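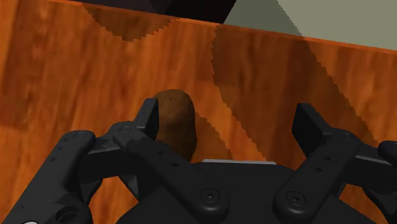
4 min read

Skorumix review: a month of recording robot demos in a pretend kitchen

I've been collecting examples for a small pick-and-place policy since September, and for most of that time I've used Skorumix, the demo recorder from Zisance. It plugs into your simulator, lets you drive the arm by hand with whatever controller you own, and saves every attempt as an episode you can train on. My project is called Tai (it's named after nothing, I just needed a folder name) and the goal is modest: pick up the thing I ask for, leave everything else alone.

What I like

Recording is fast! You press one button to start, drive the gripper, press again, and type in what you were trying to do. The reset is instant too, which matters a lot when you're on your fifteenth try at the same lumpy brown potato-ish thing. I have 992 episodes saved now and I don't think I could have stood making that many with my old scripts.

The close-up view on the gripper is the best part. With the potato thing between the fingers I can judge the gap on each side, and if one fingertip is much nearer than the other I nudge the arm over before closing. My early demos skipped that nudge, and the policy I trained on them copied me perfectly - it shoved everything sideways and then grabbed air. Totally my fault, but at least I could scrub back through the episodes and find out why.

Shadows get recorded as well, jagged edges and all. You can soften them in the settings but I've left them alone.

What bugs me

Labels. You get one line of text per episode and no easy way to fix a typo in a batch. I wrote "knief" for a whole evening and had to repair every one by hand. The search box is no help either, it only matches the first word.

Playback also gets sluggish once a folder has up to 40 episodes in it, so I keep mine in batches of 20. And the manual is thin. I learned most of what I know from the Flilerbridge forum, where people are patient with beginners.

The wide view could use a zoom, too. It's great for checking that the forearm isn't about to swing into something, and I like having the apple and the plate in sight while I line up over the knife handle, but for the last little bit of the approach I'm always flipping back to the gripper view. There's a hotkey for the flip - it took me 2 weeks to find it.
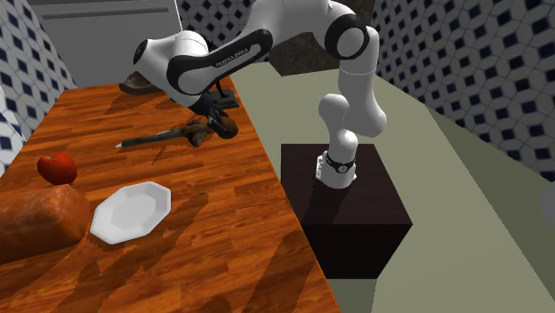

Would I buy it again?

Yes, with some grumbling. If you only need a handful of demos, a plain script will do fine. If you're going to sit there evening after evening driving a gripper onto knife handles, get Skorumix and map the view flip to a button you can reach with your thumb. I'm starting on the plate next, and I have no idea yet how I want to grab it.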